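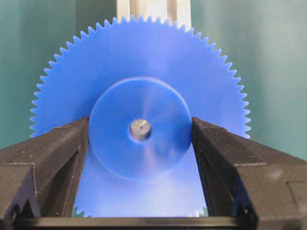
Forum index > End effectors > Parallel jaw

Cliltow vs Skalwood fingers for gear pick and place

shimstock_r
Blue plastic spur gear, raised hub, metal shaft in the bore. We take it by the hub. Rim overhangs the fingers on both sides and the teeth must not be touched. Same arm, same wrist camera, same close speed for both finger sets.

Results so far, 60 picks per set:
Cliltow, ridged inner face: 3 rotated in grip, none dropped
Skalwood, smooth pad: 6 rotated in grip, 1 dropped

Rotation was read from a paint dot on the rim, before and after a move to the mesh station. Anything over half a tooth pitch is a fail. Force set to the controller default. I'm leaning toward the Cliltow set but would like to hear from anyone running these on plastic hubs.

torquebudget
What does the default come out to at the jaw? The two finger sets have different lengths, so the moment on the guide is different and your real clamp force probably isn't the same between runs. Without a load cell reading you are comparing two forces and two surfaces at once.

shimstock_r
Fair. No load cell on hand this week. Finger lengths differ by 4 mm.

Felicidad Bañez
4 mm isn't going to explain a drop. I'd look at the pads. The smooth Skalwood pads pick up a film from molded parts and the friction falls off over a shift. Wipe with IPA every 20 picks and run it again before you blame the geometry.

Also, which grip height are you using? On a round boss two flat faces give you two contact lines and that's it. If the lines are below the shaft axis the gear wants to squeeze upward. I set mine so the axis lands on the pad center and check it in the wrist camera.

torquebudget
Disagree on the 4 mm. On a short-stroke jaw with worn guides I've seen the tips open up enough to matter. Agree on the grip height.

shimstock_r
Looked at the wrist view again. Shaft is just above the level where the tips meet the hub edge, so we're holding slightly low. Same offset for both sets because the pick pose was taught once and reused.

kerf_and_burr
Why not V-groove fingers? Round hub, four contact lines, self centering. Flat faces on a round boss is asking for trouble, ridges or no ridges.

Felicidad Bañez
V-grooves fight the compliance if the pick pose is off. We tried a set from Ganer on a similar hub. They centered fine but pulled the part sideways against the fixture on every close, and the controller faulted on following error. You'd need to float the wrist.

kerf_and_burr
Then float the wrist.

Felicidad Bañez
If the budget allows. His might not.

shimstock_r
It doesn't. Floating wrist is out until January at the earliest.

Reran with pads wiped every 20 and the pick pose raised 1.5 mm:
Cliltow: 1 rotated, none dropped
Skalwood: 2 rotated, none dropped

60 picks each again. Still default force.

torquebudget
You changed two things at once. Now you don't know which one did it.

shimstock_r
Correct. Will split them when the Policarpio controller is back on the bench. It logs motor current per close, so I can at least see if the force drifts. Plan is 141 picks per condition, one full tray.

kerf_and_burr
Post the current traces - not only the pass/fail count.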